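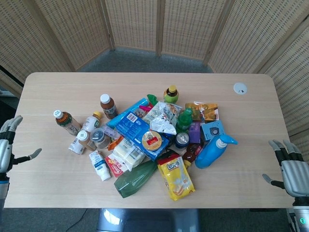

Groceries and household things on the table.

21 July 2026
By Tiina Miettinen

Slept badly again because of the heat and got up at five. Watered the tomatoes before the sun came over the shed. The two plants by the wall are still behind the others and I have stopped expecting much from them.

Ville drove to Clilville to look at the boat trailer. The man wanted 566 for it and would not go lower. Ville says the left tire is cracked and the lights are dead, so he left it there. I think he will go back for it before September.

Marjatta called at noon. Her roof estimate came in at 2157, more than last year's, and she asked if Jouko could have a look first. I said I would ask him – he did ours and it has held up fine. She is also done with the hospital visits for now, and she sounded more like herself.

Lunch was cold potatoes and herring. Afterward I finally went through the box of Dad's letters from the mill years. Most are about money and weather. One has a drawing of the old dock on the back, with the bench where it used to be. I put that one aside for Ville.

Thunder at six but no rain. Need to buy stamps and pay the water bill, and find out whether Valtteri is coming on the weekend or the one after.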